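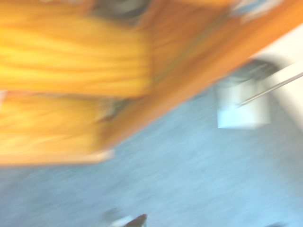
Figure 4-1. Wood furniture on a carpeted floor.

4. Placement and first start

This section covers the Brekeo 30 room dehumidifier in its portable form. For the ducted version, see the separate sheet packed with the duct collar. Complete the unpacking steps in Section 3 before going further. The transport foam under the float must be out of the tank.

4.1 Before you start

Stand the unit upright for 16 hours if it was shipped or carried on its side. If you do not know how it was handled, treat it as having been on its side.

You will need:
- the drain hose (in the side pocket of the carton)
- the hose clamp
- a flat screwdriver
- a level

The caster lock key is taped to the back grille. Remove the tape completely, including any part that has slipped between the fins.

CAUTION: Do not plug the unit in during the standing period. The display lights as soon as power is present, and the compressor may start on its own if the control was left in Auto at the factory.

4.2 Choosing a location

1. Pick a spot near the middle of the area to be dried. A hallway works if the doors on both sides can stay open.
2. Leave 16 inches of clear space behind the rear grille and the same at the outlet side. The other two sides may be closer, but the tank must slide out fully.
3. Keep the outlet pointed away from curtains, bedding and loose paper.
4. Check that the floor is firm. On thick carpet, set the unit on the base tray (part Z-200). Low pile carpet does not need the tray.
5. Put the level across the top panel, first side to side, then front to back. The bubble must stay between the lines in both directions.
6. Press down both caster locks.

NOTE: A unit that leans toward the tank side will show a full tank early. A unit that leans away from it may overflow before the float rises. Correct the level before you report either fault.

Solid wood and veneered pieces give up moisture slowly and can shrink if the air is dried too fast. In rooms with wood cabinets, shelving or a piano, use the Low setting for the first week and do not set the target below 45. Drawers and doors that were tight in humid weather will usually loosen during this time. Do not plane or sand them until the room has held steady for a full season.

4.3 Power

The unit draws up to 900 watts when the fan is on High and the defrost heater is running. Use a grounded wall outlet on a circuit that has room for this load.

1. Check that the outlet holds the plug firmly.
2. Run the cord along the wall. Do not run it under carpet or a rug.
3. Plug in the unit. The display shows two dashes, then the current room humidity.
4. Press TEST on the plug. The display goes dark.
5. Press RESET. The dashes return.

If the display stays lit after you press TEST, unplug the unit and do not use it.

CAUTION: Do not use an extension cord, a power strip or a plug-in timer. To run the unit on a schedule, use the Timer function described in Section 6.

CAUTION: Do not cut off the ground pin. An outlet that does not accept the plug must be replaced by an electrician.

4.4 Placing the remote sensor

The Joseph remote sensor reads humidity away from the unit. Its use is optional. When no sensor is paired, the unit uses the probe behind the front grille, and readings near the floor may differ from those at sitting height.

1. Slide the cover off the sensor and pull out the battery tab.
2. Hold PAIR on the unit until the sensor symbol blinks.
3. Press the button inside the sensor once. The symbol stops blinking when the two are paired.
4. Replace the cover. It should click on both sides.
5. Set the sensor on a shelf, a bookcase or other stable furniture at least 30 inches above the floor.
6. Wait for two readings to match before you change any setting. Readings are sent at intervals of 200 seconds.
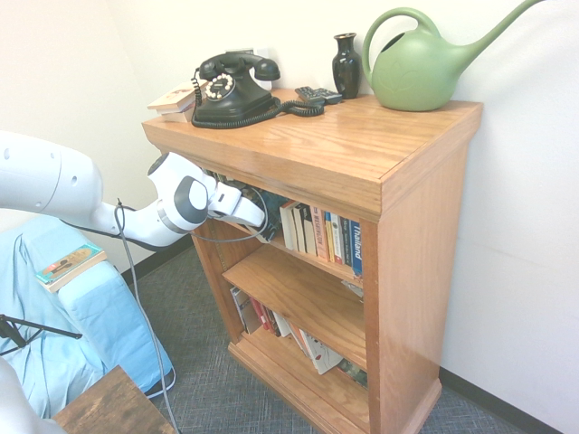 Keep the sensor off window sills and away from lamps, radiators and cooking areas. Watering cans, houseplants and open containers of water raise the reading if they stand close to it. A closed cabinet is not a suitable place, even with the door left ajar, and neither is the space behind a row of books. The vents are on the lower edge and must not be covered.

An outside wall may be colder than the rest of the room. If the sensor has to stand against one, move it forward so that air can pass behind it. The wall clip supplied with the sensor holds it clear of the surface by the right amount.

If pairing fails, bring the sensor to within an arm's length of the unit and repeat steps 2 and 3. If it fails again, fit a new battery. Sensors from the older Skemberg series use a different signal and will not pair, although the housing is the same.

NOTE: Only one sensor can be paired at a time. Pairing a second one drops the first without a warning on the display.

4.5 Connecting the drain hose

Skip this part if you plan to empty the tank by hand.

1. Unplug the unit.
2. Remove the tank and set it aside.
3. Turn the drain cap on the rear panel counterclockwise and take it off. Pull the rubber plug out from behind it.
4. Slide the clamp over the hose, then push the hose onto the spout as far as the raised ring.
5. Tighten the clamp with the screwdriver until the hose no longer turns by hand. Stop there.
6. Lead the hose to a floor drain or other low outlet. It must slope down along its whole length.
7. Put the tank back. The unit does not run without it, even when the hose is in use.
8. Plug the unit in again.

Store the cap and the plug in the pocket under the top handle. Both are required to return to tank operation. Replacement caps are sold with the Zaltis service kit.

CAUTION: The hose drains by gravity alone. Do not route it up to a sink or over a door sill. Water that stands in a raised loop will run back into the base.

In unheated spaces, check the free end of the hose in cold weather. A frozen hose does not trigger the tank alarm until the tank itself has filled.

4.6 First start

1. Close windows and outside doors.
2. Press POWER. The fan starts at once. The compressor follows after a delay of three minutes.
3. Press MODE until AUTO shows.
4. Set the target with the arrow keys. The factory setting is 50.
5. Set the fan to High, or to Low in the rooms described in 4.2.
6. Let the unit run for 16 hours without changing the settings.
7. Check the tank, or the end of the hose, for water.

During the first hours the unit may give off a faint smell from the new filter. The compressor makes a short knock when it starts and stops. Both are normal. A steady rattle usually means that the tank is not seated or that a caster lock has not been pressed down.

A warm room with bare walls reaches its target sooner than one with carpet and full bookshelves. Carpet, books and stuffed furniture hold a great deal of moisture and release it over several days. The reading may drop, then climb again overnight while the windows are closed. Leave the target where it is. If there is no lasting change after two weeks, look for a source of water in the room before setting a lower target.

NOTE: The unit stops to defrost when the coil is cold. The snowflake symbol shows and the fan keeps running. Do not switch off the unit during this time. Below 41°F it stays in standby.

4.7 If the unit does not start

Display dark: Press RESET on the plug. Check the breaker. Try a lamp in the same outlet.

Display lit, fan off: The tank is missing, full or not seated. Push it in until the drop symbol goes out.

Fan on, compressor off: Wait out the three-minute delay. Compare the room humidity with the target. If the reading is already lower than the target, the compressor will not run in Auto.

E1: Fault in the built-in probe. The unit can be used with a paired remote sensor until the probe is replaced.

E2: No signal from the remote sensor. Check its battery and distance. To go back to the built-in probe, hold PAIR until the sensor symbol disappears.

E4: Coil temperature out of range. Unplug the unit, clear both grilles and leave it off for an hour. If E4 returns, contact service.

Have the serial number ready when you call. It is printed on the plate behind the tank, and again on the card in the inside pocket of this manual.

4.8 Moving the unit after setup

1. Press POWER and wait for the fan to stop.
2. Unplug the unit and wind the cord on the rear hooks.
3. Empty the tank. If the hose is fitted, remove it and refit the plug and cap.
4. Release both caster locks.
5. Roll the unit by the top handle. Lift it over sills and carpet edges with one person on each side.
6. Repeat 4.2 and 4.3 in the new location.

The sensor stays paired when the power is off. Settings are kept as well, with the exception of the Timer, which must be set again. Filter care and tank cleaning are covered in Section 5.

Revision of 1 March 2022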